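Kustulgate Home and Yard Help
Outbuildings > Roofs and moisture

Water dripping from underside of metal shed roof, no leak found

Ekaette Uzor
Posted April 3, 2025

I have a detached shed, 110 square feet, with a plain gable roof at a 7 in 12 slope. Roof is Wenetia ribbed steel panel screwed to purlins. There is no sheathing and no underlayment. The floor is a concrete slab, poured by the previous owner, and I do not know whether there is plastic under it. No heat. One door, one fixed window, no vents of any kind. The panel ribs are closed at the eaves and at the ridge with foam strips.

Through most of March I had water on the underside of the panels in the morning. It collects at the purlins and drips in a line along each one. By early afternoon it is gone. It is worse after a clear night than after a rainy one, which made me doubt that it is a leak. I ran a hose on each slope for half an hour anyway, starting low and working up to the ridge cap, and nothing came through. The screws are snug and the washers are not cracked.

Two remedies have been suggested to me. The first is closed-cell spray foam on the underside of the panels. The second is to pull the panels, lay down Dadurer membrane (the kind with a felt face) over new sheathing, and put the panels back. The foam quote is lower, but I don't like the idea of burying the purlins. Stored in there now: hand tools, a mower, two bicycles, and a stack of oak I would like to keep flat.

What I want to know is whether adding vents alone would fix this, how much vent I need, and whether the slab matters. I would also like to hear from anyone who has removed spray foam from steel panel.

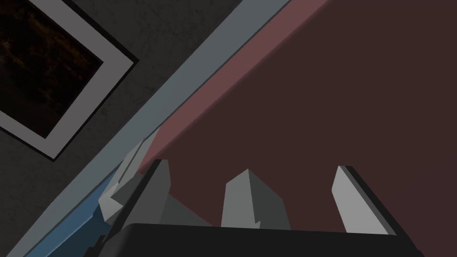
Wilson Ayala

Condensation, as you suspected. On a clear night the steel radiates to the sky and drops below the temperature of the air around it. If the air inside the shed has a dew point of 39 and the panel is colder than that, water forms on the panel. Cloud cover blocks most of that heat loss, so a rainy night can leave the underside drier than a clear one.

Do the slab first. Tape a two-foot square of clear plastic to the concrete on all four sides and leave it for a couple of days. Droplets or a dark patch under the plastic mean the slab is feeding moisture into the shed. A dry result is less conclusive in cold weather, and I would repeat it in summer. If it is wet, look at the grade outside before you buy any sealer. Soil should sit below the top of the slab and fall away from it. Downspouts, if you have them, should not discharge at the corners.

For vents, the usual starting ratio is one square foot of net free area per 150 square feet of floor. For your shed that comes to slightly over 100 square inches in total. Split it evenly between low and high. Net free area is the figure printed on the vent after the screen and louvers are subtracted, and it is a good deal smaller than the hole you cut. With ribbed panel the simplest high vent is to swap the solid foam at the ridge for the vented type made for that profile. Check its rated area per foot. If it falls short, put a louver in each gable. Low vents go in the soffit if you have one, or near the bottom of opposite walls if you don't.

Will vents alone do it? They will cut down the amount and dry it out sooner. They will not stop it on every night, as outdoor air at saturation will condense on steel too. An open carport with a bare metal roof drips on some mornings, and you can't vent one of those any better. To stop the drip itself you need either insulation against the steel or a felt layer that holds the water until it evaporates.

Of your two options I would take the sheathing and membrane. A panel can be unscrewed and replaced later. Confirm that the panel screws are long enough for the added thickness, and plan on new ones one size up in diameter where the old holes have worn. Also check with the membrane supplier that the felt face is meant to go where you plan to put it. Some of these products are bonded to the panel at the factory and are not meant to be laid over decking.

Move the oak regardless. Sticker it off the slab and leave an air gap at the wall.

purlin_and_post

had foam sprayed in mine, no drip since. You won't get it off again so be sure. Mine was done by Stojanović and they wanted the steel dry and above a certain temperature first, had to wait for spring. Also ask about a coating over the foam, mine needed one for fire rating. A fan did nothing for me before that

Ekaette Uzor

Plastic test finished. Heavy droplets on the side nearest the downspout, almost none by the door. I have put an extension on the downspout and will regrade that side before anything else. The vented ridge strip is on order. Roof work is postponed until I see what next winter looks like -- the oak is in the garage.

Wilson Ayala

Reasonable order of work. Repeat the test in the same two spots after the regrade, and mark them on the slab so the results can be compared.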